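# About Fetthorpe

Fetthorpe sorts small things for people who have too many of them. Earrings, washers, beads, the screws left over from a shelf that is somehow still standing - we find each one a compartment and write down which.

We began in October with one table and a drawer from a house on Buenaventura Street. The drawer took us nine days. We have since gotten faster, and the owner of the drawer has since filled another.

Most jobs go into divided plastic boxes, the see-through kind, so you can tell what you own without opening the lid. We work on a white board, where a small ring has fewer places to hide. 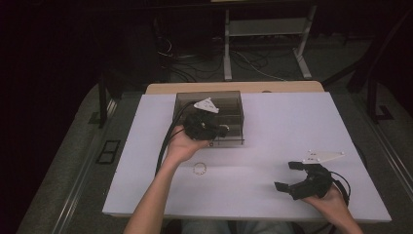
*At the table: a divided box, and a thin metal ring on the board in front of it.*

Our standard service, the Stero, covers up to 195 pieces and costs less than replacing them. The Zilport is for entire workshops and requires a conversation first, usually a long one. Both come with a printed list of what went where, which three clients have asked us to laminate.

We don't polish, repair or appraise. If your grandmother's brooch is glass, you won't hear it from us. Odd earrings are kept for 30 days in case the other one turns up, then mailed back to you with the rest.

Drop-offs are by appointment. Please bring the drawer, too - there is always something stuck at the back.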